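Home | Kitchen | Pantry | Laundry | Workshop | Garden

Print this page | E-mail to a friend

Keeping Track of Packaged Food

Most of the food that gets thrown out of a home kitchen was never bad when it was bought. It went to the back of a shelf and stayed there. The tips below take one evening to set up and a few minutes a week after that.

Start with one shelf. Take everything off, wipe it down, and put back only what you know you will eat. Anything past its date goes on the counter to be checked. A "best by" date is about quality, so dry pasta or crackers a little past it are usually fine. A "use by" date on meat or fish should be followed.

Write the date you bought it on the front of each package with a laundry marker. Ballpoint rubs off plastic film. If the package is dark or greasy, put a strip of masking tape on it first and write on the tape.

Vacuum-packed and ready-to-eat meats need a closer look. Some keep in the cupboard and some must be refrigerated, and the two kinds can look alike. Read the storage line before you put the bag away.
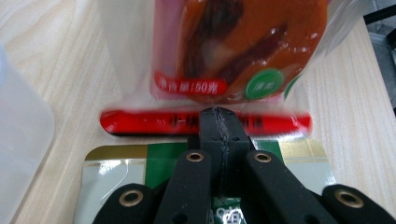 Photo: Pronodum Kitchen Library

Net weight is worth reading too. A 150-gram pack is a little over five ounces, enough for two people over rice or noodles but short for a family dinner. For four people I plan on 400 grams of cooked meat.

Throw out any sealed pack that has puffed up, leaks, or smells off when opened. Don't taste it to find out. Once a good pack is open, move what is left to a lidded container and refrigerate it within two hours.

Small bags slide around and get lost. Stand them on edge in a shoebox or a loaf pan, oldest in front. New ones go in at the back — this is the whole system, and it works in a freezer drawer as well.

Keep a short list inside the cupboard door. Cross things off as you use them and take the list along when you shop.

More in Pantry
Getting Onion Smell Out of Plastic Lids
How Long Does Opened Broth Keep?
Tip 46: Lining Wire Shelves
Tip 71: Freezing Rice in Flat Bags
Cleaning a Sticky Can Opener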